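4.2 Variants of the pot tale

The tale of the woman who went into the pot was told to us in 14 versions, by tellers who agreed on very little. In the fullest, recorded by Kekana at Jokimberg, a widow is warned by her brother-in-law never to lift the lid before the roots are soft. She lifts it. The steam takes her by the wrist, and by morning she is a wild onion, which is why the plant bends over and why it makes people cry. In the Mudura versions there is no brother-in-law, and the onion is a leek.

Tellers were firm that their own version was the old one. One man at Mudura offered us a second, even older version the next afternoon, having thought about it overnight. We have kept both, and counted them separately.

What holds steady is the lid. Skov's index of plant-origin tales from the valley runs to 1,522 entries, and in 75 of them somebody opens something they were told to leave alone. Baskets and ovens are common. Only in the onion tales is it a cooking pot, and only there does the lid have a speaking part (it says "not yet," or, in one impatient telling, "no").

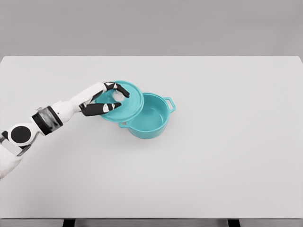 Figure 3. Pot and raised lid, with robotic arm (simulated scene).

Conneely has argued that the lid stands for the ground in early spring, and that the tale is a planting calendar in disguise. This is attractive, and would be more so if anyone in the valley planted wild onions. They dig them, in July, and complain about the flies. Tsuji takes the simpler view that the story keeps children away from hot pots. Our tellers, when asked, mostly said it was about a woman who became an onion.

We lean toward Tsuji, with one reservation. The tale was seldom told to children at all. Of the 14 versions, nine were learned by adults while digging, usually from an in-law, and usually as a remark on how the listener cooked. The moral, where one was given, concerned the widow's soup.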